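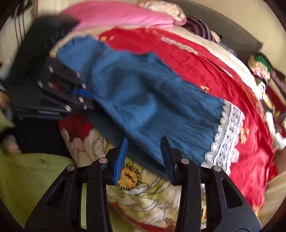

Ernadia wagon notes - Tuesday

Back on the torque steer complaint. Car has 66 thousand miles on it, turbo four, front-wheel drive, manual. Pulls right under hard throttle in second and third, worse on crowned roads. Drove it before touching anything, with tire pressures set even side to side. Pull is there from 3,000 rpm up and goes away when you lift.

On the rack by 9:30. Findings so far:

Right lower control arm rear bushing is torn through on the inboard side. Left one is cracked but holding. Both are the originals, going by the casting marks.

Lower engine mount has too much travel. With the brake held and the clutch fed in, the engine rocks back far enough to change the angle on the right shaft. Shafts themselves are fine, boots good, no play in the inner joints.

Alignment as it came in: toe slightly out, right side more than left. Camber within spec both sides. Did not adjust it, no point until the bushings are done.

Ordered both control arms complete from Hollis. The Ciltus bushings alone are cheaper, but pressing them in took me most of an afternoon last time and one of them walked. Mount is a Brivora part, the stiffer one. Luminița Radu fitted the same mount to the hatchback in February and says it buzzes at idle with the A/C on, so warn the owner before it goes in.

Torque for the pinch bolt is 66 ft-lb, not the 80 written on the old sheet by the rack. I crossed that out. Rear bushing bolt is 100, tightened with the car sitting at ride height. New nuts on everything.

Still to do: arms, mount, alignment, then the same loop again with the same tires on. If it still pulls, swap the front wheels left to right before looking at the steering rack. Odometer trip reset, want to see it back after 227 miles or so of normal driving to recheck toe.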